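Notes for Thursday, February 21, 2019. Bring a pencil.

## Bonds in brick walls
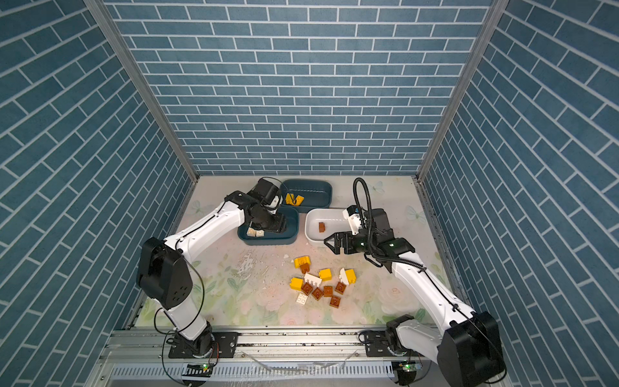

Running bond shifts each row by half a brick. The blue wallpaper on the back wall has it too — thin white lines, joints offset.

Stack bond is weaker. Its joints line up. 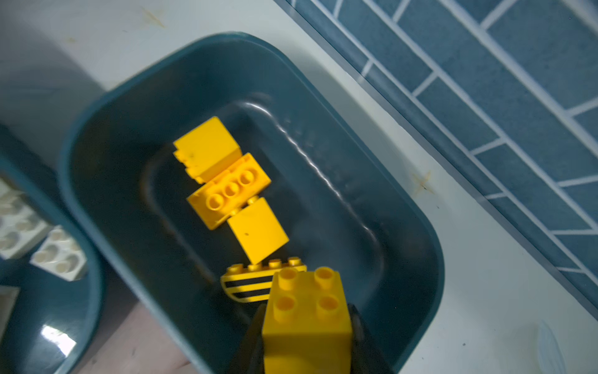
Why offset the joints? A crack has no straight path up the wall.

1. Sketch 14 rows of running bond.
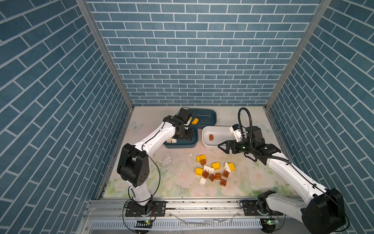
2. Mark each header.

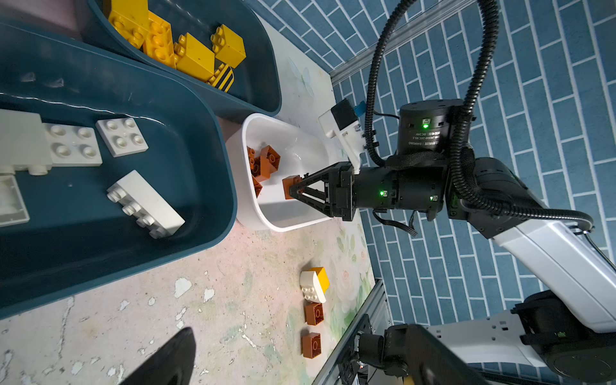
## Reading

Sakai, chapter 2.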